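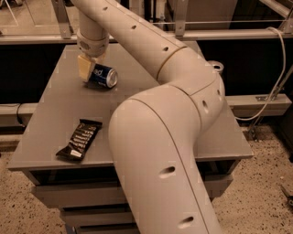

Notes for Atovcombe talk, Sat 17 October. 25 min slot, keep to 20. Water on the lectern. Phone OFF.

Start with the onion soup story. Short version! Grandma, the pot, the neighbor's dog. Don't do the voice.

Then: who here keeps a family recipe that doesn't work? Hands up. Wait for it. People laugh, let them.

Main point, say it early. Old handwritten recipes were notes to someone who already knew how to cook the dish. They leave out everything the writer's daughter had seen a hundred times. So when we follow them word for word we get soup.

Bit about the Dresent notebook. Found it in a box lot at the Werik sale, paid 10 dollars, mostly wanted the tin it came with. Kept by at least 2 different people, the handwriting changes halfway. First hand is neat, slanted, brown ink. Second hand is pencil and in a rush (like me). Half the pages are cakes. Some laundry stuff. A cure for cough I would not give to anybody.

Read out the ginger cake entry. Slowly:
"Butter the size of an egg, molasses, ginger as you like it, flour to make it right. Bake as for the other."

Pause. What other?? Took me most of April to work out. The other = the plain cake, eleven pages earlier, and THAT one says "a quick oven." So go into quick oven / slow oven.

Oven words. Slow, moderate, quick. No dial on the stove. Hand test: how long can you hold your hand in there. Flour test: spread flour on a tin, see how fast it browns. Paper test, same idea. Don't get stuck here, last time I did ten minutes on flour and lost the back row.

Measures. Teacup is not our cup. A lot of teacups are smaller, and they're not all the same as each other. Advice: pick one cup from your own kitchen, use it for the whole recipe, write down what it holds. Butter the size of an egg, I use about 2 ounces. Butter the size of a walnut, a good tablespoon and don't fuss. Eggs were often smaller so go easy, hold one back till you see the batter.

Flour to make it right. This is the hard one. Add it a spoon at a time and stop early. I made the ginger cake 7 times. First one was a brick. Second, sank. Third was OK but tasted of soap, my own fault, bad baking soda. Skip four and five. Six was nice. Seven is the one on the table at the back, please eat it, I don't want to carry it home.

(check they got the plates out)

Évan Vidal's letter. He wrote after the Ashour talk, his great aunt's plum bread, she wrote "leave it till Mass is over." He asked how long that is. Great question. I guessed an hour and a half with the walk home. He tried it, too flat, then found out she went early and stayed to talk. Nearer three hours. Came out fine. Read his last paragraph if time. If not, just tell it.

So: ask people. Ask NOW. The stuff missing from the card is in somebody's head. Go stand in the kitchen with them, weigh what they throw in. Put the bowl on the scale before they start, then you don't have to stop them. My mother hated this. Did it anyway.

Copying the cards. Copy exactly first, spelling mistakes and all. Your own version goes on a seperate card. Date it, sign it, say where the recipe came from. Don't laminate the orignal, please. Paper sleeve, a box, out of the kitchen. Stains are useful btw, the dirtiest page is the one they really used.

Somebody always asks about very old stuff. Kind of question like "what did they eat in 1453" — different talk, different person. Say I only do family books. Move on.

Other questions I'll get:
lard for butter, yes, use a little less
sour milk, use buttermilk
pearl ash, baking soda is close enough, start small
faded ink, try daylight by a window first, never wet it

Handout at the door, has the oven table and the measures. Recipe for number seven is on the back. Typo on it, should be 1 teaspoon ginger not 11!! Say this out loud before anyone leaves

Thank the kitchen people. Get tin back.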